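Somewhere in every household there is a person who believes the dishwasher can be loaded correctly, and a second person who believes it can be loaded. I am the first kind. So when Cadthorpe began offering Wilton, a robot arm you rent by the month to put your dishes away for you, I was the natural customer and also the worst possible one.

I have spent a good part of April reading the terms, watching the thing at work, and arguing about it at dinner. My opinion is that Cadthorpe has built an interesting arm and is selling the wrong service with it.

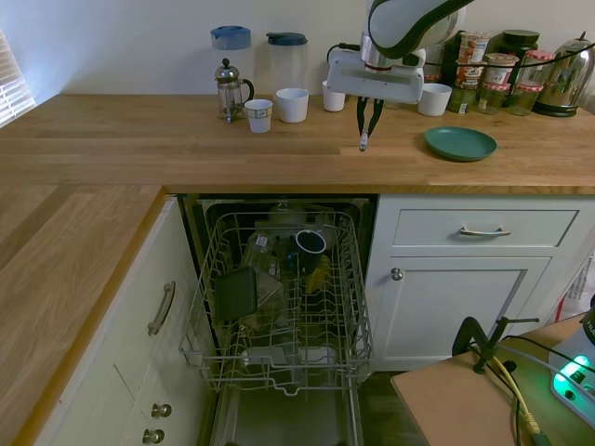
*3 min read*

The pitch is simple enough. You pay a monthly fee, a technician sets up the arm at your counter, and Wilton deals with what's lying around. The brochure calls this "kitchen relief." I've read the brochure twice and still can't tell what I'm being relieved of. Wilton doesn't scrape. It doesn't rinse. It won't touch the big roasting pan, which falls under "oversize items" on page 11, along with cutting boards and anything holding liquid. What's left is the small stuff, the cups and forks and plates that I could drop in the rack while waiting for the kettle.

I know the standard reply. Early dishwashers were clumsy too, and people laughed at them, and now look. Fine. But an early dishwasher washed the dishes. You put in dirty ones and took out clean ones, and in between you could leave the room. The rental agreement for Wilton asks that an adult stay within reach of the stop button whenever the arm is moving. I already have a way of loading the dishwasher that requires an adult to stand in the kitchen.

Then there's the counter. A kitchen counter is the most fought-over land in most homes. Mine has a coffee maker, a toaster, a bowl of keys and a fern that somebody gave us, and each of them won its spot in a hard campaign. Wilton wants a clear swing across the work area, plus a place to clamp the controls and run the cables. It's a lot of room to give a lodger who does one chore. 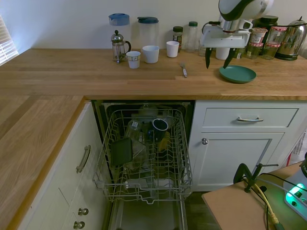

## What the money buys

The starter plan covers 50 "assisted loads" a month, with up to 3 visits a year from a technician. Buying the whole kit outright costs $3,798, and the dishwasher is extra, as in you had better own one. Brornier, the rival outfit, rents a similar arm for a bit less, but its contract is longer and its cancellation clause reads like a prenup.

I can see who might want this. If bending down to a bottom rack hurts, or if your hands no longer close well around a handle, a machine that picks up a fork and puts it where it goes is a real help, and I'd pay for it without a single joke. The odd part is that Cadthorpe hardly mentions those people. The ads are aimed at busy professionals with great cheekbones, who are apparently one fork away from collapse.

And the fork is the good bit, I'll admit. Anyone who has fed cutlery into a wire rack knows how many wrong places there are for it to end up. I have personally lost teaspoons in there for weeks.

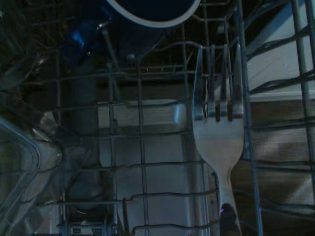
*Photo: Dimitriou, for Cadthorpe*

A fork standing tines up among all that wire is a tidy bit of placement, whatever you think of the monthly fee. (My household is split on tines up or tines down. Wilton's settings menu doesn't take a position, so the arm can't be called as a witness.)

What I'd like from Cadthorpe is a different deal. Drop the load limit, because counting loads makes people save up dishes, and saved-up dishes are how we got into this. Offer a short rental for someone home from surgery - six weeks, say, with setup included. Put the list of things it won't pick up on the first page. And train it to unload, for heaven's sake. Loading is the part of the job with some strategy in it, some room for self-expression. Unloading is the part I'd hand over tomorrow, and the agreement lists it under "planned features," next to a blank where the month should be.

Until that gets filled in, I'm keeping my counter. The fern stays too.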